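Search this site Enter keyword Go

Smoke Alarm Outreach - Progress Report to the Lasby Fund
May 4, 2024
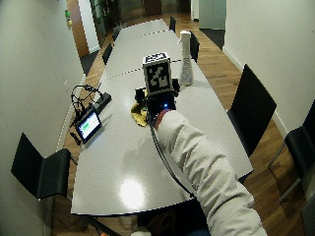 Second report on the grant, covering December through the end of April. Short one, we are behind on paperwork after a busy spring.

Alarms. 285 installed so far, all in the Pudska district and the streets on the north side of Wolon. Mostly ten-year sealed units, a few of the hardwired kind where the old wiring allowed it. Crews go out in pairs on weeknights. Another 80 alarms are in the station storeroom waiting on appointments.

Home visits are slower than planned. People don't answer the door for a stranger after dark, even one in a department jacket. Door hangers went out ahead of time in March and that helped a lot - will keep doing it. Renters are still the hard part. Czerwiński Property gave us written permission for their two buildings on the hill, but only after three letters, and the smaller landlords mostly haven't replied.

Fires in the project area: 4 since December. Two kitchen, one space heater, one dryer vent. No deaths. The space heater call was at a house we had visited in January, the alarm sounded and the family was out before the first engine got there. We'd like to put that one in the summer newsletter if the family agrees.

Not done yet:
- bed shaker alarms for deaf and hard of hearing residents. 40 ordered, supplier keeps moving the ship date
- Polish version of the escape plan sheet. Translated, not printed
- second school visit at Pudska, moved to fall becuase of testing week

Money. Spending is under budget on alarms and over on fuel and printing. Asking to move the leftover alarm money into printing, form is attached. Receipts thru March are in, April to follow next week.

Next report due at the end of summer. Please send the new reporting template before then if it has changed, we only have last years.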